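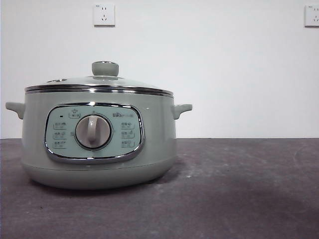 May 24, 2026

Dial pose estimator, second go. Good day!

Start with what was wrong in April. The old estimator fit an ellipse to the dial and read the pointer angle off the strongest line inside it. Fine on the bench knobs, terrible on the cooker: the chrome around the panel is a mirror, and the line finder loved every streak in it. Yesenia Bermúdez suggested masking everything outside the dial's own outer ring before looking for lines at all. The ring is a darker gray than the dial face, so it segments well. Twenty lines of code and the chrome problem is gone — I'm a little embarrassed it took us this long.

Replayed the logged set through it, 857 images. The old version gave a wrong program slot on 200 of them. The new one is wrong on 11, and all of those have glare straight across the grip bar. So happy with this.

Still open: the 180 degree flip. The grip bar runs the full way across the face, so up and down look nearly the same to a line detector. For now Cledia (our state tracker) keeps the last known angle and picks the closer answer. That works until somebody turns the dial by hand between runs. Tried using the tiny marks beside the dial as a reference, but they are a few pixels wide at this distance and I don't trust them. A closer look pose before each grasp would probably do it.

I gave up on reading the program labels. Six of them, three per side, and the text is mush at our working distance. Ivanyshyn now takes the label positions from the panel outline and the names from a config file. Much less clever, much more reliable.

Planner side: Zorkotley was treating the side handles as part of one fat cylinder, which blocked perfectly good approaches from the front. Swapped in a body plus two small boxes. Planning time for the front approach went down to 400 ms and the paths look natural in the viewer, no more silly loops over the lid.

The lid knob gets its own grasp frame. Depth on the glass is garbage as usual, so I fit the steel band and offset upward to the knob.

To do:
- flip test, start with the dial upside down and a cleared history
- glare images into the regression set
- ask Yesenia whether Plillier can log the ring mask next to the angle
- check the handle boxes against the real part, the left one may be short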